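Gandeo Brings Two-Arm Robot Cells to Its Saston Packing Floor

SASTON, March. I've been running the packing floor at Gandeo for a good while now, and when the office asked who wanted to write this announcement I put my hand up before anybody could hand it to marketing. So you get the news from me, in my own words, and I hope that's okay!

The news: starting this spring, shelf packing for our drinks customers moves over to robot arms. We're putting in 5 cells, built with our partners at Kuson, and each one does the dull part of the job, which is picking up cans, setting them on a display stand in a straight row, and taking them off again when the order changes. If you've ever done that by hand for a full shift (I have, and my shoulders remember it) you know why we were ready for some help.

Before any of it comes to Saston, the arms have to learn how our stands and cans behave. That work goes on at the lab, and I've been over there more often than my boss would probably like. A slatted top is trickier than a flat one, and a can that gets put down a little too hard will tip its neighbor. People at the benches practice the same small moves with the arms over and over, and I find it weirdly hard to stop watching.

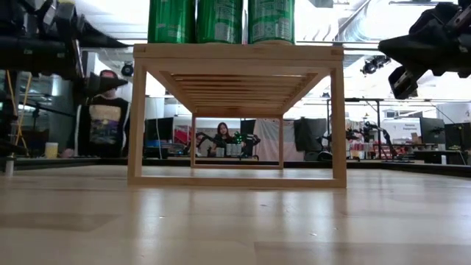
Wiegand told me it was the evening shift who had the most to say about all this, and that their first question was about hours, before anyone asked a thing about the robots. Fair enough, it would've been mine too. The answer is that all 42 people on the packing floor keep their jobs and their hours. What changes is what's in those hours. Each cell gets an operator from our own crew, and everyone else moves toward checking finished displays, fixing up odd orders and building the custom stands, a job we've never had enough hands for.

Training is paid and happens on the clock. Nobody needs a computer background, and I certainly don't have one. I learned to stop, reset and restart an arm in one morning, and by the afternoon I was teaching it where to let go of a can.

A cell is planned to handle 200 stands a day once it's settled in. We'll start slower than that, with one cell on the day shift, and add the others as the crew tells us they're ready. The lifting is what I'm happiest about. On a busy day one packer can handle more than 900 cans, and that's a lot of reaching for anybody's back.

Customers don't need to do anything. Order forms, cut-off times and your contact at Gandeo all stay the same.

Want to come see a cell running? Call the Saston front desk and ask for the packing floor. Mornings are best, before the trucks get here.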